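Erninix opens its simulation lab to visitors for an afternoon

Feb 6, 2018

The robot that most visitors came to see at Erninix does most of its practicing inside a computer. Shahnaz Gazi, who runs the simulation group, put that on the table in the first minute.

"People walk in and look for the machine," she said. "We have one, and you'll see it later. The work I do is on the screen."

The open afternoon was held at the company's office in Prestlow. Visitors went through in small groups, and I sat down with Gazi and her colleague Thilini Dissanayake between two of them. Gazi joined in July, after several years writing software for warehouse scheduling. Dissanayake builds the rooms.

By rooms she means the simulated ones. Erninix has 300 of them in a library it calls Mistar. Some are kitchens, some are offices, and a good number are a bit of both. Each can be loaded with the robot already in place, and a person at a workstation can then try out a task or leave the software to try it alone.

"I start with a floor and four walls," Dissanayake said. "Then the big pieces, then the furniture, then the small things people leave on a desk. The small things take the longest. A mug is easy to draw and hard to get right when something touches it."

She loaded one for the group and set the view behind the robot's shoulders, looking down over both arms toward a desk at the far end.
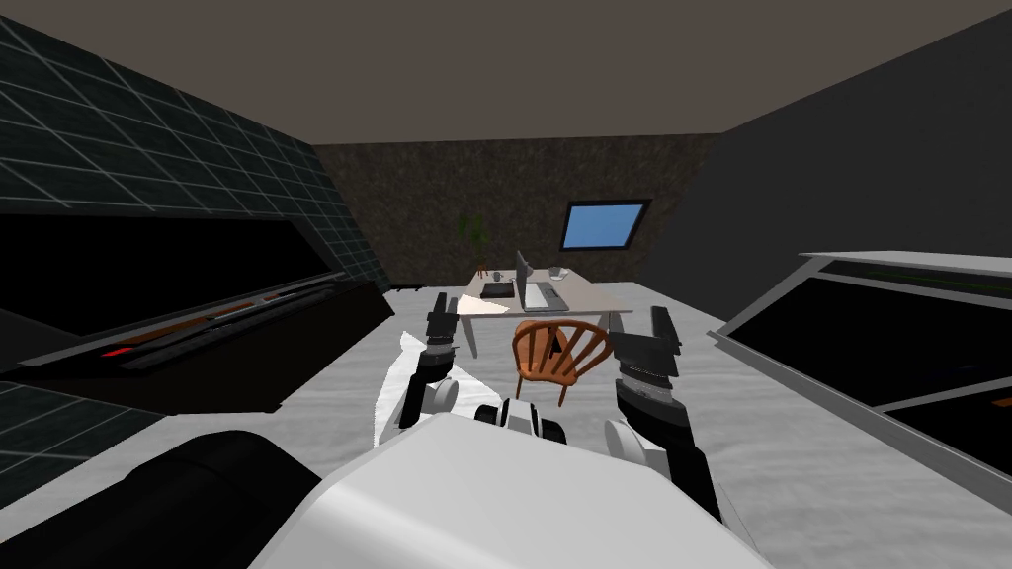
One of the simulated rooms in the Mistar library, with both grippers raised.

Visitors asked about the look of the place. The floor has a marble pattern, the tiles on the left are almost black, and the back wall is a rough brown and olive. Dissanayake said the surfaces are swapped often and she does not try to match them.

"If every room has the same nice white wall, the software learns the white wall," she said. "I want it to get used to odd ones. My mother saw a few and told me she would never hire me to decorate."

I asked whether a wooden chair between the robot and the desk makes the job harder.

"Yes, and it should," Gazi said. "A chair like that has thin legs and gaps in the back. You can't treat it as a box. People have chairs in front of their desks, so we have chairs in front of our desks."

Lindalva Lopes, a retired machinist visiting with her neighbor, wanted to know what happens when the simulated robot knocks something over. Gazi told her the room is reset and the attempt is saved. The group keeps the bad attempts as well as the good ones, and on a busy night the computers get through 700 attempts at a single task.

"In my shop, you broke a part and you paid for it," Lopes said afterward. "I can see the appeal."

Gazi was careful about what the simulation can't do. Friction is still a problem, she said, and so is anything soft. Cloth and paper are the worst. A grip that holds up on the screen may slip on the real arm, and then the group has to work out which of the two is wrong.

"It's usually us," she said. "We set a number by guessing, and the guess was bad."

The real arm was the last stop. It sits in a side room behind a low barrier and is run by Anwara Sikder, who checks each task there before it is marked as finished. She has a list of 5 tasks she considers ready. The simulation group's own list is longer, and Sikder said the two sides talk about that difference every week.

"They send me something that works fine in Mistar, and I try it," she said. "I write down what I get. Sometimes they don't like what I write down."

Gazi, standing by the door, said that was a fair account.

The next version of the library, named Qaisi, will let Dissanayake change a room while a task is running. She plans to move chairs first. Erninix expects to hold another open afternoon in July, and visitors can put their names down at the front desk.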